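Naming Day and Welcoming Rites: notes for week 4

Hi all, these are the notes I promised for Thursday's session. They're a tidied version of what I'll be talking from, so if you miss the class you'll get most of it, minus my drawings on the board. Bring the Hegarty reading with you, please, because we'll be going back to it a lot.

Last week we looked at weddings, and I left you with a question: who is the ceremony for? With weddings you can at least say the couple turned up on purpose. A baby didn't. So when a family puts on a naming ceremony, with readings and promises and a cake, who is being changed by it?

Siobhán Hegarty's answer is that it's mostly the adults. She spent two years going to naming ceremonies in Carkley, some in churches, some in gardens, one in a bowling club, and she kept hearing the same kind of sentence: "now you're stuck with us." People said it to the godparents, to the in-laws, to new partners. Her point is that the baby gets a name (which it usually had already!) and everybody else gets a job.

I like this argument a lot, but I don't buy all of it. My own niece had her naming in December in my sister's living room, with 20 of us squashed in and my uncle reading a poem he'd clearly never seen before. She's nine now and she asks about that day constantly. She wants to know who held her and what we ate. It has become her story, and I think Hegarty misses that because she stops watching when the guests go home. 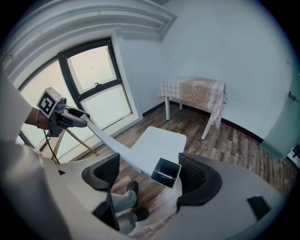
A hand, a bracelet and a handheld gripper with a square marker on top.

OK, on to the parts of the rite. Most of the ceremonies in the reading have the same bones: a gathering, the saying of the name out loud, promises by named adults, something done to or with the child (water, a candle, a lock of hair), and then food. Please don't skip the food in your essays. In Hegarty's Mirurwood chapter the meal goes on four times as long as the service, and that's where the grandmothers decide who will teach the child to swim.

A word about godparents, sponsors, guide parents and so on. The labels differ and so do the duties. In a church christening the sponsor makes a promise about faith. In the Otasley ceremonies the guide parents write their own promises, and some are very grand and some are "I will always answer the phone." Ask yourselves which of those is easier to keep.

We also need to talk about money. One Otasley family spent 2,000 on the day and then felt they had to defend it to everyone. Another family put out sandwiches and felt they had to defend that. I'd love to hear what you make of it, particularly if you've been the one making the sandwiches.

For next week: pick a welcoming ceremony you've attended or can ask a relative about, and write one page on who spoke, who was silent and who did the dishes. If your family doesn't go in for this sort of thing, a first birthday is fine. Pages go in the tray outside my office before class.

Optional reading is the Ratanaporn essay on hair cutting, which is short and lovely.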